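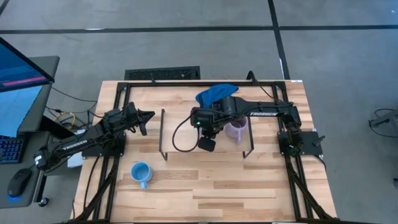 People in Otumari who have been putting off mending a wobbly chair or rescuing a tired old table will soon have somewhere to bring it, as the town's furniture repair evenings are coming back after a gap that felt a good deal longer to some of us than it probably was. The evenings will be run from Taltis, the workshop off Gudeta Lane, and they are meant for anyone at all, whether you have been sanding and gluing for most of your life or have never picked up a sheet of sandpaper. There is no shortage of pale wood to get you in the mood, and anyone who wants to know what a butcher-block top looks like before spending money on one for the kitchen can see the strips running side by side on the workbench there.

Nicanor Ulloa, who will be leading the sessions, learned the trade from his grandfather and still talks about him with great fondness, usually while looking for his glasses. He told us he would like people to come with one small piece and one modest hope for it. "If you bring the whole dining room, we will all be here until October," he said, and then admitted that somebody once very nearly did, and that he had rather enjoyed it.

The first evening is on 13 Jun 2022, with doors open from half past six, and there are 8 places each time so that everybody gets a proper turn and a proper chat. Tea is included — and there will be cake too, if the Prareo bakery is as generous as it has been in the past. Children are welcome with a grown-up, and Nicanor is happy to find them a simple job of their own.

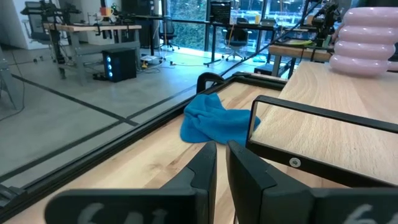 Much of the first session will be given over to cleaning, a subject on which Nicanor could talk happily until the lights are switched off. He likes a soft cloth, a little warm water and a great deal of patience, and he asks that people leave their spray polishes at home, at least until he has had a look at what is on the wood already. Old wax can hide a multitude of sins, he says, and quite often it hides a rather lovely grain as well.

Later evenings will move on to loose joints, scratched tops and the mysterious business of getting a drawer to run smoothly, which has defeated this reporter more than once.

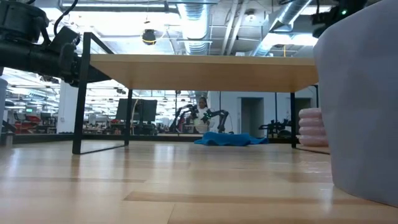

Tables seem to be what most people are asking about, judging by the names already on the list, and Nicanor has promised to give them an evening to themselves. He is fond of the older sort with turned legs, but he has no quarrel with newer ones either, and a pale wooden top on thin black metal legs, like the low one in our photograph, will be every bit as welcome as your grandmother's gateleg. To book a place, call in at Taltis during the day or leave your name at the Prareo counter, where they keep the list beside the till and will gladly add you to it.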